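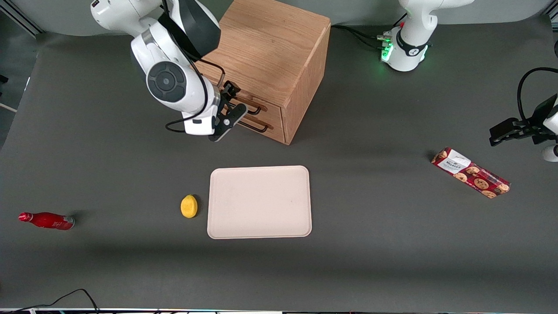
Werkstatt > Tipps aus der Praxis > Roboterarme am Tisch

Greifversuche mit Haushaltsgegenständen: Tipps für Aufbau und Durchführung

Stand: 14. April 2025

Diese Seite sammelt, was sich bei unserer Vergleichsreihe zum Einräumen und Ablegen bewährt hat. Untersucht wurde, ob eine Steuerung, die aus vorgeführten Bewegungen lernt, mit wenigen, dafür stark unterschiedlichen Vorführungen besser zurechtkommt als mit vielen ähnlichen. Insgesamt wurden 400 Vorführungen aufgenommen, verteilt auf 5 Aufgaben. Die Auswertung lief mit Nunilus, die Ablage der Daten über Hollari. Die Tipps gelten auch für kleinere Aufbauten mit nur einem Arm.

Gegenstände auswählen

Nehmen Sie Dinge, die sich in Form und Oberfläche deutlich unterscheiden. Bei uns sind das eine kleine Zitrone, eine rote Flasche, eine Keksschachtel, ein cremefarbenes Tablett und ein Schubladenschränkchen aus Holz. Die Flasche legen wir hin. Kartons vor der Reihe auf eingedrückte Ecken prüfen und bei Bedarf austauschen, aber immer gegen dieselbe Sorte und Größe. Ein Wechsel mitten in der Reihe gehört ins Protokoll.

Obst hält nicht ewig. Im August mussten wir die Zitronen öfter ersetzen als geplant. Wer über mehrere Wochen misst, notiert Durchmesser und Gewicht jeder neuen Frucht.

Tisch und Licht

Eine matte, dunkelgraue Platte ist günstig. Auf glänzenden Flächen wandern Reflexe mit dem Arm, und die Steuerung lernt sie mit. Schatten lassen sich nicht ganz vermeiden. Wir haben die Lampen einmal eingestellt, die Stellung mit Klebeband am Boden markiert und danach nichts mehr verändert. Die Platte vor jeder Sitzung mit einem leicht feuchten Tuch abwischen und trocknen lassen, keine Politur verwenden.

Kabel so führen, dass der Arm seinen vollen Weg ausfahren kann. Am Handgelenk braucht es eine lose Schlaufe. Ist sie zu knapp, zieht sie am Gelenk, und die Wiederholgenauigkeit leidet, bevor man es am Kabel sieht. Vor dem Start jeden Arm einmal langsam von Anschlag zu Anschlag fahren.

Startpositionen verteilen

Hier lag der größte Unterschied. In der ersten Gruppe standen die Gegenstände bei jeder Vorführung fast gleich. In der zweiten wurden Lage und Drehung nach einer Liste gewechselt – die Keksschachtel also auch schräg und mit der Schrift auf dem Kopf. Die Steuerung aus der zweiten Gruppe griff in neuen Anordnungen zuverlässiger. In bekannten Anordnungen gab es kaum einen Unterschied.

Vorgehen:

1. Liste mit Positionen vorab per Zufall erzeugen und ausdrucken. Wer nach Gefühl verteilt, landet immer wieder in der Mitte.

2. Jede Position nach dem Auslegen mit der festen Kamera aufnehmen und mit der Liste vergleichen.

3. Blick der Handgelenkkamera prüfen. Beide Greiferfinger müssen zu sehen sein, dazu der Gegenstand, bevor der Greifer ihn erreicht. Bei der länglichen Schachtel zusätzlich darauf achten, dass beide Enden im Bild liegen.

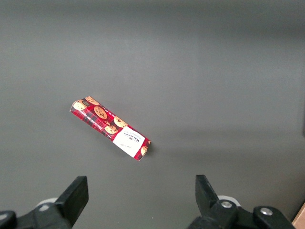 4. Vorführung aufnehmen, Greifer zurückfahren, Gegenstände neu auslegen. Misslungene Vorführungen behalten, aber getrennt ablegen.

Schubladen

Das Öffnen am Bügelgriff ist die schwierigste Aufgabe. Der Greifer soll dicht vor der Front ansetzen und gerade ziehen. Zieht er schräg, verkantet die Lade. Etwas Kerzenwachs auf den Laufleisten hilft, dann aber bei beiden Schubladen gleich viel. Das Schränkchen gegen Verrutschen mit dünnen Gummistreifen unterlegen.

Von den 23 Fehlversuchen in der Schlussprüfung entfielen die meisten auf die Schubladen. Facundo Huenchumán hat die Aufnahmen einzeln durchgesehen. Häufigste Ursache war ein zu hoch angesetzter Griff, erst danach kam das Verkanten.

Was offen ist

Die Prüfung fand am selben Tisch statt wie die Vorführungen. Ob das Ergebnis bei anderem Licht hält, ist nicht gemessen. Eine Wiederholung am zweiten Standort in Cáceres ist vorgesehen, mit 4 zusätzlichen Gegenständen und der gleichen Positionsliste.

Kontakt: Werkstattredaktion Dradov | Impressum | Nach oben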